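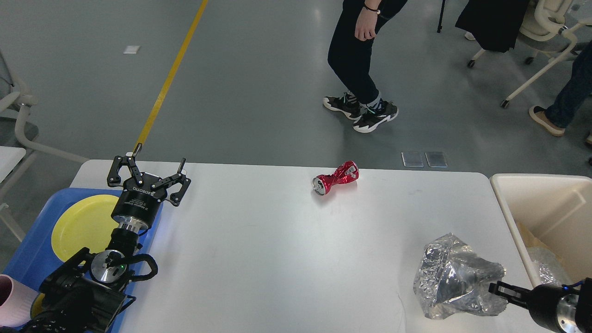 I have been collecting photographs of used metal packaging for 3 years, mostly drink cans and kitchen foil, and this page is where I put the ones I like best. I do not work in recycling and I am not a professional photographer. I like the way thin metal keeps the mark of the hand. The red can on the white table is crushed in the middle, so the center is pressed in, and the big sheet of foil near it has so many creases that the light comes back from every side. A can has only a few big folds, and foil has hundreds of small ones. I find foil much more difficult to photograph, and there is more foil inside the cream bin at the right, together with packaging material, for those who want to compare.

2007-08-26, by Citlali Alvarado

The other photographs were taken in Amon and in the village of Xolalpa, where my mother's family lives. I have written a line or two for each one. If you want to see a larger copy, please write to me and tell me the title. The titles are mine and they are not very serious.

Can on its side

It is the one at the start of the page. I put it first for the color. Red paint on aluminum is very good when it is folded, it does not go gray the way the green does. My sister prefers the yellow plate on the blue tray and thinks I should have cropped everything else. I did not crop it.

Nine o'clock foil

Foil from a baked potato, opened and left on the kitchen windowsill in Xolalpa. The shape of the potato is still there if you look from the left side. I tried the same picture at noon and it was only a white spot.

My uncle's method

My uncle steps on his cans with the heel, standing up, one time and very strong. They become like coins. You lose the color almost completely because the side of the can goes under, but the top stays perfect and you can read the small letters around the opening.

My method

I press with two thumbs in the center and then turn the ends in opposite directions. The can becomes shorter and gets a diagonal fold, like a towel when you squeeze out the water. Please be careful if you try it, the fold can split and the edge is sharp. I have a scar on my left thumb, it is small.

Coffee tin, Bodetti

A Bodetti coffee tin that fell from the shelf onto a tile floor. I include it although it is steel and not aluminum. The damage is only in one corner and the rest is like new. We still keep buttons in it.

Foil ball, first day

My nephew started to make a ball with the foil from his school sandwiches. On the first day it was the size of a walnut and very ugly, with points coming out.

Foil ball, December

The same ball after 34 sandwiches. He pressed it on the table every evening with a spoon, and it became smooth and nearly round. The dark line across the middle is where he tried to use a chocolate wrapper and was not happy with the result. He has promised me to continue until 100, and I will add a picture if he does.

The bag behind the door

In my apartment in Amon the cans go in a cloth bag on the back of the kitchen door. I photographed it from above, with the light on. For many people it is the least interesting picture on the page, but I look at it more than the others. You can see the cans from the birthday at the bottom and the ordinary ones on the top.

Lid of a tray

A cardboard lid with silver on one side, from a take-out lunch. It does not fold like foil and it does not fold like paper. When you bend it, the silver breaks into very fine lines and the brown comes through. I asked at the collection point and they do not want it with the metal.

Roll, almost finished

The last turn of foil on a Murkach roll. The end was glued to the cardboard tube and it made a torn edge like a coast on a map. My neighbor has framed this one in her hallway, and I am a little proud.

Foil, flattened

I opened a crumpled piece and made it flat again with the back of a comb. It took one whole evening with the radio. It will never be a mirror again, but the lines go in all directions and at a distance it looks like cloth. I tried to scan it also, and the scanner gave me only stripes.

Three cans in the rain

Outside the bus station in Amon, somebody had left them standing in a row on the wall. They were not crushed at all. I waited for the bus to go so the wall would be lighter, and then I missed the bus.

Pull tabs

My mother keeps them in a glass jar. She heard many years ago that somebody was collecting them, and she does not remember who. I put the jar on a black sweater for the photograph, and afterwards I spent a long time to clean the sweater.

Bin, end of the week

Taken at my cousin's house. He keeps foil and cans together, and I keep them separate, and we have discussed it. The collection point takes both. If you collect for photographs, separate is better, the cans make dents in the foil when they are on top.

Some notes for people who have written to me

I use daylight when it is possible. With the flash, foil is a disaster, you will have white stars everywhere and nothing between them. A white table is good for cans but for foil I prefer a dark background, and I know that the first picture does the opposite. A sheet of baking paper in front of the lamp helps in winter.

I rinse the cans before I crush them. After it is too late, the last drops stay inside the folds and come out in the bag.

Please do not send me cans by mail. Photographs of them are very welcome.

Last updated: December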